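28 May 2025

ok so I finally did the windows in the big room and I have opinions. Settle in, this is going to be a long one

Some background for anyone new: we moved into this place in Abu Hammour last June and I have been "about to do the windows" ever since. The glass I wiped now and then. The tracks I pretended weren't there.

If you've never lived somewhere dusty, window tracks are the little channels along the bottom where the pane slides. In a dusty place they fill up with a fine tan powder that packs down like brown sugar. You add one humid morning and now you have pottery!

What set me off was dropping a teaspoon behind the stuff on the sill. I reached in to get it and my whole sleeve came out beige. A clean sleeve, too. I'd just put it on.

First thing I did was the wrong thing, which was get a wet cloth. Please don't get a wet cloth. You make mud, then you push the mud into the corners, then the mud dries and you get to chip it out with a butter knife

So. Dry first. Everything dry first.

I used an old paintbrush, the stubby kind for trim, and the vacuum with the skinny nozzle. Brush with one hand, nozzle chasing it with the other. It's oddly fun and you can hear the grit going up the hose like a rain stick

The paintbrush has to be a cheap one with stiff bristles. I tried a nice soft one and it just petted the dirt.

Then I did the dark gray frames with a microfiber cloth that was barely damp – and I mean wrung out until my wrists hurt. Dark frames look great in a listing. In real life they show every single fingerprint and every speck of dust, and if you wipe them too wet they dry with a cloudy film and you have to go over them again.

Someone asked me about this last week so I'll say it here: no, I don't use the spray. I bought the Brendgate frame spray when we moved in and it left everything kind of greasy. Could be I used too much. There's still most of a bottle under the sink if anybody local wants it, I'm serious, come get it

A drop of dish soap in a bucket of warm water. Done. That's the product.

For the glass, same bucket, fresh water, and a squeegee. I resisted the squeegee for years because I thought it was a thing for people at gas stations. I was wrong! Top to bottom, wipe the blade, next strip, wipe the blade. If you skip wiping the blade you get lines and then you get mad

Do it early or do it late. If the sun is straight on the glass the soap dries before you get to it and you're polishing streaks for the rest of your life. I start right after coffee.

Pane by pane, also. I used to soap the entire window at once because it felt efficient. These are divided up into lots of separate rectangles and each one has its own four corners that need a dry cloth poked into them. Go slow, put on a podcast.

Now the part that took the longest, and it wasn't cleaning at all. It was moving all the junk that had piled up by the window so I could get at it.

I don't know how it happens. You put one thing down by the window "for a minute" and it's there through two seasons. I found a phone charger for a phone I don't own anymore. I found a takeout menu from a place that has closed. I found the OTHER half of the salad servers

Also bags. So many plastic bags. Bags with bags in them, bags folded into those little triangles from my one organized weekend, bags just crumpled and jammed wherever there was a gap. I love a plastic bag, they're useful, I'm not getting preachy about it. But I didn't need a collection

New rule at our place is that the bags live in one bag. When that one's full, the extra ones go back to the store with me. It's been going for a couple of weeks and I'd say we are following it most of the time.

And then there's the steel rack, which I have to talk about because I got so many replies last time.

For those who missed it, I wanted one for ages and couldn't decide between a coated one and plain stainless. The coated ones come in nice colors. I had a coated one in our last apartment and the coating bubbled at the joints and rusted underneath, and I was scrubbing orange spots off the counter every week.

Went with stainless. 277 riyals at Iluneck, on sale, and I carried it home on my lap in a taxi like a pet

Do I like it? Yes. Is it the easiest thing in the world to clean? No. Those round bars are lovely on top and a pain on the underside, and water spots show up the second the light hits them. White vinegar on a rag, slide it along each bar, rinse, dry right away. If you let it air dry you've wasted your vinegar.

Lots of you told me not to keep it near the window because of the dust, and, fine, you have a point. But the light's so good over there! Everything shiny looks twice as expensive. I've moved it away twice and both times I moved it back
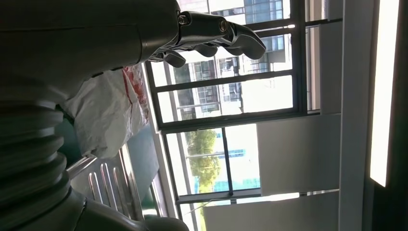 Anyway, let me do the money part, because people always ask and I'd want to know.

I did get a quote before I started. Nallar Home Services came back with 740 riyals for inside and outside, tracks included. They were perfectly nice about it. I thought it over for a whole evening and decided I'd rather have the 740 riyals

What I spent was the price of a squeegee and a couple of cloths, plus one bag of chips that I'm counting as supplies.

What I can't do is the outside of the upper panes. I'm not leaning out of a window for anybody, and you shouldn't either. The building gets the outsides done now and then and I'm leaving those to people with harnesses. So if you look up high there's still some haze and I've made peace with it.

Time, all in: nine hours. Not in one go!! Split over three mornings. The tracks ate one whole morning by themselves and I had to lie on the floor afterwards with my feet on the couch

Stuff I would do differently, in no order:

Lay an old sheet down before you start brushing. I didn't, and I had to mop after.

Vacuum filter. Clean it BEFORE, and then clean it again after. Mine was so clogged halfway through that I thought the motor had quit on me. I was already looking at prices for a new one when I thought to open the lid

Take everything off the sill at the beginning. I kept shuffling things from left to right to clean the bit under them and that's how I knocked a full mug of coffee into a track I'd just finished. Coffee in a window track is a smell you will remember

Look at the ceiling lights while you're at it. You've got the step stool out anyway. Flip the switch off, let it cool down, dry cloth, done. I was horrified at what came off mine and the room's brighter at night now too.

A toothpick wrapped in a bit of cloth gets into the drain slots in the track. There are small slots so rain can run out. We get rain maybe a handful of times a year, and the year I forget to clear them will be the year it comes in on the floor, so I did them all.

One question for the group, since there are 4000 of you now (hi, who are you all, welcome) – what do you put along the bottom of the windows to keep the dust from blowing in? I've seen the brush strip kind and the foam kind. The foam I tried in the bedroom went crumbly after one summer. Is the brush strip any better or does it just hold the dust for you?

Somebody's already said a rolled towel. I do use a rolled towel on really bad days. It works, it's just ugly and then you have to wash a towel.

Oh and to whoever asked about newspaper on the glass: tried it, got ink on my hands, got ink on the light switch, went back to the squeegee. My grandmother swore by it so maybe the ink was different back then

Next up is the balcony door. It has the same kind of track, only wider, and there's a dead beetle in there that I've been avoiding eye contact with since winter. I'll report back after the weekend

Edit to add because I'm getting messages: yes, the paintbrush goes in the trash afterwards. Or wash it and keep it for next time, that's what I did, it's drying on the laundry line with a clothespin on it right now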